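Endpoint Patching Project: Progress Report to the Head of Operations
Prepared by Noreen Marwat, July 14, 2022 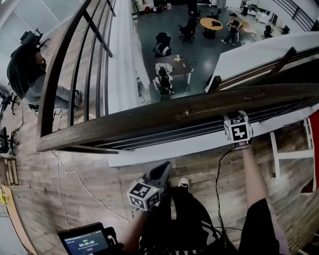

The upper walkway and the open office below it.

You asked for a plain account of where the patching rollout stands and whether the second payment to Kershaw should go ahead. My short answer to the second part is no, or at least not all of it.

Where we are

The contract covers 2,420 workstations across Fludstead and Wutdale. Kershaw's dashboard says the Kallis agent is installed on all but 214 of them. I would like to believe that. When we compared the dashboard with our own login records, we found 371 machines that are marked as "managed" but have not checked in since the agent went on. A machine that doesn't check in doesn't get patches, whatever color its icon is.

Kershaw says most of these are laptops that people leave in drawers. Some probably are. The login records show plenty of them being used daily, so I don't accept that as the full story. We have asked for the agent logs twice and received a slide deck.

What works

Browser updates go out overnight and the help desk has had few complaints. The approval screen is better than the spreadsheet we used before. Rollback worked on the test group at Wutdale, although that was a small group of nearly identical desktops and I wouldn't read much into it.

What doesn't

Reporting is weak. Kallis counts a patch as applied once it has been downloaded, even if the restart is still pending. Until that changes, the compliance percentage on the front page should stay out of anything we send to the auditors.

The promised time savings haven't shown up either. Two technicians still spend most of their mornings chasing failed installs by hand. The original proposal had that work disappearing in the first month.

Fludstead also has a network problem that is ours to fix. The local update cache fills up and everything after that comes over the main link. More disk is on order.

Money

Spending is within budget, mainly due to the training sessions being put off. I don't count that as a saving.

Next steps

Kershaw is to explain the silent machines one by one, in writing. We will hold back the part of the payment tied to full coverage until our own records show it. The old update server stays on through December, and I'd want to see roughly 2,000 machines confirmed by login record before we discuss turning it off.

The login comparison is attached as a spreadsheet, sorted by site.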